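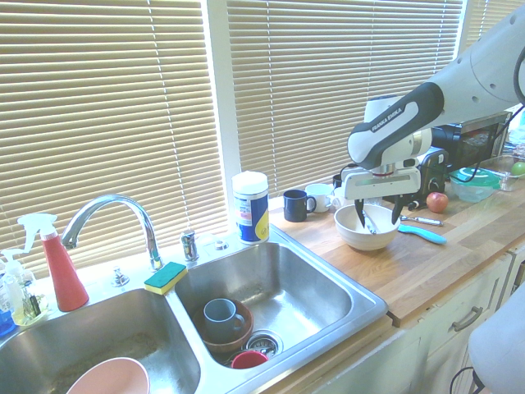
Magnesium oxide, citrate or glycinate: reading the label properly

2023-02-01

Magnesium supplements are sold by the salt, and the salt determines most of what matters about them. The front of the package usually gives one number in milligrams. That number can refer to the whole compound or to the magnesium inside it, and the two figures are far apart.

Magnesium is a reactive metal and is never sold as a supplement in pure form. It is bound to something else: oxygen, citric acid, the amino acid glycine, malic acid, chloride. The weight of the partner counts toward the weight of the compound. Elemental magnesium is the part the body can use, and it is the figure that should appear in the Supplement Facts panel on the back.

Oxide

Magnesium oxide is 60 percent magnesium by weight, the highest share of any common form. It makes a small tablet with a large number on it and costs very little to produce. The drawback is solubility. Oxide barely dissolves in water and depends on stomach acid to break it down. Published absorption figures vary with the method used, but oxide comes out near the bottom in most comparisons. What is not absorbed stays in the intestine and draws water in after it, and for that reason the same compound is sold as a laxative and an antacid.

People who take acid-reducing drugs can expect even less from it. Long-term use of proton pump inhibitors is itself linked to low blood magnesium, so a reader in that group has two reasons to discuss the matter with a doctor.

Citrate

Citrate is 16 percent magnesium in its usual anhydrous form. It dissolves well, in powders as well as tablets, and absorption is better than with oxide in most side-by-side trials. It still loosens the bowels at higher doses. Liquid magnesium citrate is used before some medical procedures for exactly this effect, at doses well above what a supplement provides.

Glycinate

Glycinate, also labeled bisglycinate, is 14 percent magnesium. Each magnesium atom is held by two glycine molecules. It tends to be easier on the gut, and it is the form most often suggested to people who have had trouble with the other two. The tablets are large, and a full serving is often two or more of them.

Some products labeled glycinate are "buffered," meaning oxide has been blended in to raise the magnesium content. The word may appear only in the ingredient list. A quick check is the arithmetic: if a capsule claims far more elemental magnesium than 14 percent of its contents could supply, something else is in there.

A worked case

Clokik sells a plain glycinate capsule with 700 mg of compound. At 14 percent, it should contain 98 mg of elemental magnesium. The panel on the back gives 89 mg, a believable figure once moisture and normal variation in the raw material are allowed for. The front of the bottle shows only the 700.

Trosia takes the opposite approach and prints the elemental figure in large type, with the compound weight in the ingredient list. Its serving size is two tablets, so a buyer who takes one gets half. Naqvi's powder is a citrate and comes with a scoop. Scoops measure volume, and powders settle in the tub, so the dose drifts from the first week to the last. A kitchen scale that reads in tenths of a gram removes most of that error.

How much, and when

For adults, the US recommended intake from all sources runs from 310 to 420 mg a day depending on age and sex. The upper limit of 350 mg applies only to magnesium from supplements and medicines - food is not counted. Pumpkin seeds, almonds, black beans, spinach and whole grains all supply a useful amount.

Time of day has little effect on absorption. Taking it with a meal reduces stomach upset. Splitting the dose helps as well, as the fraction absorbed falls when the amount taken at once goes up.

Magnesium binds to certain antibiotics, including tetracyclines and quinolones, and to bisphosphonates used for bone loss. These need to be spaced apart, and a pharmacist can give the interval for a given drug. Anyone with reduced kidney function should not start magnesium without medical advice - the kidneys clear the excess, and when they cannot, blood levels can reach a dangerous range.

Gumora, a chewable combining oxide and citrate, was relabeled in September and now lists the two salts separately. The amount of each is still not given.

28 shares | 2 comments

Related articles
Zinc and copper: why the ratio matters
Does calcium carbonate need food?
Reading a Supplement Facts panel line by line
Iron tablets and coffee
Potassium in salt substitutes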